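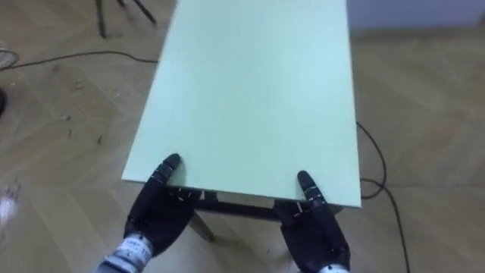

Moving a table without wrecking the door frames

Clear it first. Everything, even the fruit bowl. Drawers out too if it has any.

Measure the narrowest door on the route, then the table on its side. Ours cleared the hall by 2 inches and only with the door off its hinges. Hinge pins tap out with a nail and a hammer, takes a minute.

Legs off if they unscrew. Bolts in a sandwich bag, bag taped to the underside. Not in your pocket. Masking tape, packing tape pulls the finish.

Lift by the frame under the top if you can reach it – a top that's only screwed into particle board can rip loose. Never drag. One leg catches on a floorboard and theres your cracked joint.

Old socks on the feet for wood floors. Double them up on stairs? No, take them off, too slippery.

Felt pads and sliders

Bought the Miltton stick-on pads, 49 cents each, fine for chairs. For the table I'd go with the screw-in kind. Wipe the leg ends with rubbing alcohol before sticking anything and leave it overnight.

Wobbles afterward

Try the table in another spot before you blame the legs, could be the floor. Then tighten every bolt a half turn at a time, going corner to corner. Still rocking – thin slice of cork under the short leg, glue it.

Scuffs on the wall

Damp melamine sponge, light pressure, test behind the door frist. Flat paint goes shiny if you rub hard.

Next up: getting candle wax out of a tablecloth.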